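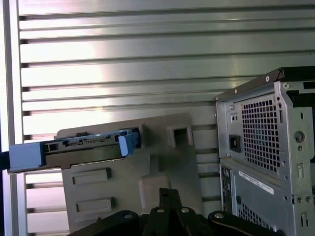
Drive tray handling (gripper trials)

Drive tray handling is what we call the job of getting a robot gripper to take hold of a hard drive tray in a desktop computer, pull it out and put it back. I keep this entry for the wiki, so it's written the way I talk - Cadi Ifans tidies up the rest of the site and has kindly left my pages alone!

Background

The trials started at Valtitz with two grippers, the Rirov and the Gunnlaugsson. Both bolt onto the same arm, and both get the same wrist camera (a small one, looking out past the fingers). Each gripper had 20 practice pulls and then 200 that went in the log. The Rirov finished 176 of its 200, and I was thrilled with that. The Gunnlaugsson numbers will go in after March, when its new pads get their turn.

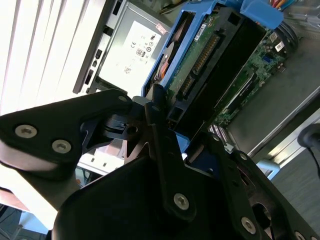

Reading time: 2 minutes

What makes it hard

Size, mostly. A big black gripper in front of an open case covers up a lot of what the wrist camera wants to look at, and the parts you care about are little things: a blue latch, a plastic handle, a row of connector pins on the drive. Tip the wrist over to get a better grip and the view tips too, so the label on the power supply comes out turned and the software has to cope (ours sulks). Bright window blinds behind the case don't help the exposure either.

Controllers

We've run everything on the Sturkby controller so far. It's slow to start, but it lets you set a soft limit on squeeze, and I love it for that - plastic handles don't forgive much. The older controller is still on the shelf and somebody really should try it with the Rirov.

See also: Latch tabs; Wrist camera mounts; Pad wear

Last edited Sat 15 February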